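Ajuste (ingeniería mecánica)

En ingeniería mecánica se denomina ajuste a la relación dimensional entre dos piezas que deben acoplarse, una interior (eje, clavija o espiga) y otra exterior (agujero o alojamiento). Queda definido por la diferencia entre las medidas de ambas antes del montaje. El término se aplica también a piezas no cilíndricas, como chavetas y guías prismáticas.

Terminología

La medida nominal es el valor de referencia común a las dos piezas. La tolerancia es la variación admisible de una medida, y su posición respecto a la línea cero se indica con una letra: mayúscula para agujeros y minúscula para ejes. Se llama juego a la diferencia positiva entre agujero y eje, y aprieto a la diferencia cuando el eje es mayor.
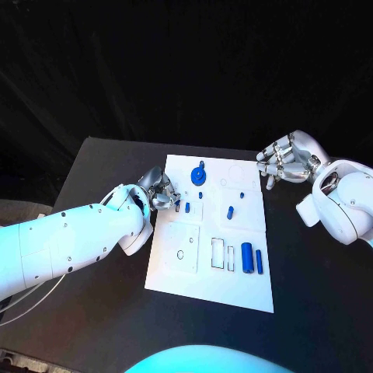 Clavija azul de pequeño tamaño sobre un tablero blanco con contornos negros impresos.

Clases de ajuste

Ajuste móvil o con juego. El agujero es siempre mayor que el eje. Se emplea en cojinetes, correderas y piezas de montaje manual.

Ajuste indeterminado. Según las medidas efectivas de cada pareja, puede resultar juego o aprieto. Es habitual en clavijas de centrado desmontables.

Ajuste fijo o con aprieto. El eje es siempre mayor que el agujero. El montaje exige prensa o dilatación térmica del alojamiento.

Sistemas de agujero y eje base

En el sistema de agujero base, la desviación inferior del agujero es nula (posición H) y el ajuste se obtiene variando el eje. Es el más extendido, ya que los agujeros se acaban con escariadores de medida fija. En el sistema de eje base, la desviación superior del eje es nula (posición h); se reserva para barras calibradas que reciben varias piezas con ajustes distintos.

Para un diámetro nominal de 66 mm, el agujero H7 admite medidas entre 66,000 y 66,030 mm.

Inserción y chaflanes

La facilidad de inserción depende del juego, del error angular y del rozamiento. Un chaflán en la boca del agujero o en el extremo de la clavija amplía el error lateral admisible. Si la clavija entra inclinada, el contacto en dos puntos opuestos puede provocar su acuñamiento.

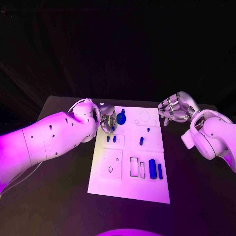 Verificación

El control en serie se realiza con calibres pasa/no pasa: tampones para agujeros y herraduras para ejes. Las medidas se refieren a una temperatura de 20 °C.

Véase también

Tolerancia dimensional
Rugosidad superficial
Chaveta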